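Drinks Service for Home and Small Events
Illgate Adult Evening Program, Room 515
Handout 4: The citrus and ice station
Instructor: Humaira Ghumman

Welcome back! Last week was all glassware and carrying, and a few of you told me afterward that your forearms hurt (good, mine did too the first year). This week we stand still. Everything happens at one table, and the table is where most of the slow service I see at parties comes from. People buy nice bottles and then spend the whole evening hunting for a knife.

These notes cover what I talked through on the first half of the evening, plus the bits I skipped when we ran over. Bring them with you on Sunday for the practice session.

What the station has to do

A guest asks for something. You need ice, a glass, the drink, a piece of citrus and a napkin, and you need them without walking. That's the whole job. I like to set things up so that the drink moves in one direction along the table, from the cutting end to the handing-over end. If you're left-handed, flip it. Aurel asked in class whether a left-handed person and a right-handed person can share a station, and the answer is yes, but put the ice in the middle and be polite about elbows.

The cutting end gets the board, the knife, the whole fruit and someplace for the ends and seeds. The middle gets ice. The handing-over end gets finished glasses, napkins, and a tray if you're using one. Bottles go wherever you can grab the neck without reaching across ice, which for me is toward the back.

The board and knife

Use a board big enough that the fruit doesn't roll off it. A small paring knife is plenty for lemons and limes. I know a big chef's knife feels professional, but you're cutting something the size of an egg, and with guests leaning over to chat I'd much prefer you had a short blade. Sharp, please! A dull knife skids on lemon skin and then it goes where it likes.

Damp cloth or a bit of damp paper towel under the board if it slides. When you're not cutting, the knife lies flat on the board with the blade pointed away from you and away from the guests. It doesn't go in the bowl of fruit, and it doesn't go under a napkin. I've seen both.

Wash the fruit before class starts. We'll be putting peel in drinks, so rinse under running water, give it a rub, and dry it off. If the lemons feel waxy, use hot water and a clean brush.

Cutting, in the order I do it

Wheels. Trim the end off until you see flesh, then slice across. Aim for the thickness of two stacked coins. Thinner than that and it flops in the glass, thicker and it looks like lunch. One cut from the center out to the rim lets it sit on the edge of a tumbler.

Half wheels. Cut the fruit in half lengthwise first, lay it face down and slice across. These are the ones I make most, because they're quick and nobody needs a full wheel in a small glass.

Wedges. Halve the fruit lengthwise, then cut each half into three (four if it's a big lemon). Nick the middle of each wedge across the flesh if you want it to perch on the rim. Wedges are for squeezing, so put them in drinks where people want to squeeze: soda water, iced tea, anything with a lot of sugar in it.

Twists. A strip of peel about as long as your thumb, with as little white on it as you can manage. Take it off with a peeler from a whole fruit, before you cut the fruit for anything else. Bend it over the glass, skin side down, and you'll smell the oil. Mehwish got this on her first try and made the rest of us look bad.

How much to cut. Less than you want to! Cut citrus dries out and goes leathery on the surface, so I keep whole fruit right beside the board and cut as I go. For a party of 36, I'd start with two lemons' worth of half wheels and one lime's worth of wedges, then top up when it gets quiet. If you have to cut ahead, cover it and keep it cold.

Lemon or lime? Ask. If you can't ask, lemon with anything brown or hot, lime with cola and anything tropical, and either one in plain sparkling water. I have strong feelings about lime in iced tea that I'll keep out of the handout.

Ice

Ice is food. I say it every term. It goes in a clean container, it comes out with a scoop or tongs, and it never comes out with your hand or with the glass itself. The glass one matters most. A glass can chip against ice, and you won't find a clear chip in a bowl of clear cubes. If a glass ever breaks near the ice, throw out all of it, wash the bowl, and start again. Yes, all of it, even if the bag was just opened.

The scoop lives beside the ice on a clean surface, or on a small plate if you want to be fancy. Don't leave it buried. The handle is the part everybody touches, and if it's in the bowl then everybody's hands are in the bowl.

A plain open bowl will do for a short service, maybe half an hour in a cool room. After that you're scooping soup. For longer, keep a lidded cooler under the table and refill the bowl in small loads, pouring off the water each time. Rostam brought in a double-walled bucket from the restaurant supply place in Dromstead and it was still doing well at the end of class, so that's worth a look if you host often.

Fill the glass with ice. Really fill it, up near the top for a long drink. I know it looks stingy, like you're cheating people out of their lemonade. But a lot of ice stays cold together, and three lonely cubes melt fast and water everything down.

Glasses, trays and napkins

Tumblers for anything with ice in it, stems for wine, cups for tea or for kids. Hold a tumbler low, hold a stemmed glass by the stem, and keep your fingers away from the rims. Wipe the tray before anything is set on it. I do this with a dry cloth right before service even if I wiped it an hour ago, and a white tray will show you every speck.

Napkins go in a stack at the handing-over end, folded edges all facing the same way so you can take one at a time. Cloth is nice if you own enough. Paper's fine.

Order of work for one drink

Glass down on the table. Ice in. Drink in, leaving a finger's width at the top. Citrus in or on. Napkin in your other hand, and over it goes. Say what it is as you hand it across, especially if there's any alcohol in it and there are two drinks that look the same. Faisal timed himself at this and got faster and faster and then poured ginger ale into a wine glass, so let's all aim for steady.

Questions from last time

Can I use bottled lemon juice? For a big batch of lemonade, sure, if fresh is too expensive. Not for garnish, obviously, and it tastes flat in a single drink.

What do I do with leftover halves? Squeeze them into a jar and use the juice the next day. Squeezed-out halves are great for rubbing down a wooden board.

Do I need a bottle rack? No. I like one for wine at home. At a station I mostly like having bottles stay where I put them.

For Sunday

Please bring an apron and a small knife you like, wrapped in a towel with the blade covered. I'll have boards, fruit and ice. Tie back long hair, take off rings if you can. We'll work in pairs, one cutting and one building drinks, and swap halfway. Before we start, I'd like each pair to lay out a table from memory and tell me where the scraps go, where the scoop goes and which end the guest stands at. There isn't one right layout and I'm happy to be argued with.

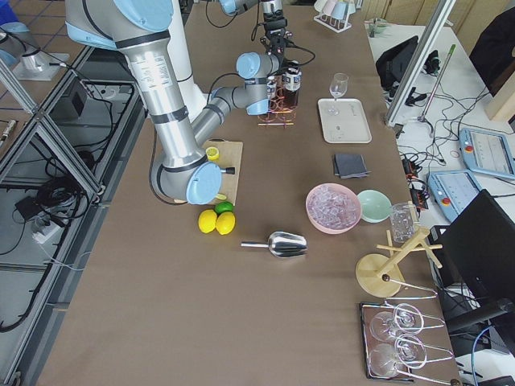
Laying out a station is mostly deciding what you'll reach for next, so try following one lemonade down the table in your head before Sunday. The half lemon and the knife are on the board, with two whole lemons and a lime close by for when you need more, and the scoop is lying on the tabletop instead of in the pink bowl with the ice. I'd use that empty mint green bowl for cut wedges, though you could make a case for seeds and ends. The tumbler is past both bowls, which suits me fine if I'm working toward that side. The gray napkins I might pull a little closer to the guest. Think about whether you'd want the wine glass on its tray or down with the tumbler, have a look at where the bottle is, and come ready to tell me what you'd move first.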